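Labels for my stones, finally

21 December 2022
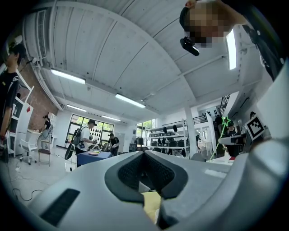 Looking down over the gray housing, something pale yellow below.

This winter I decided to write labels for all my stones. I have 192 of them, kept in shoe boxes from the time before we moved to Grisholm, and many had only a small number in pencil. The notebook with the numbers was lost for five years. In March I found it inside a road atlas.

My first teacher in this hobby, Shakuntala Nigam, always told me that a mineral without a locality is only a pretty stone. I did not listen enough then. Now I have three pieces of calcite which I cannot place. One is maybe from the old quarry at Stanlow, because it has the same brown crust as my others from there, but I will not write "maybe" on a label as if it was a fact. It goes in the box for unknowns.

I write the name, the place, the year and who gave it to me. The paper is cotton paper, the ink is the kind that does not fade. Caradog Kemeys prints his labels and they look very nice - he has more than 1000 specimens, so I understand him. I like better to write by hand, even if my letters are not so even.

So far I finished 20 labels in two evenings. The fluorite took the longest time, as I had bought it from the dealer Bisht and his old card gave a mine name I could not find on any map. If some reader knows how to clean clay from small quartz crystals without breaking the points, please write me.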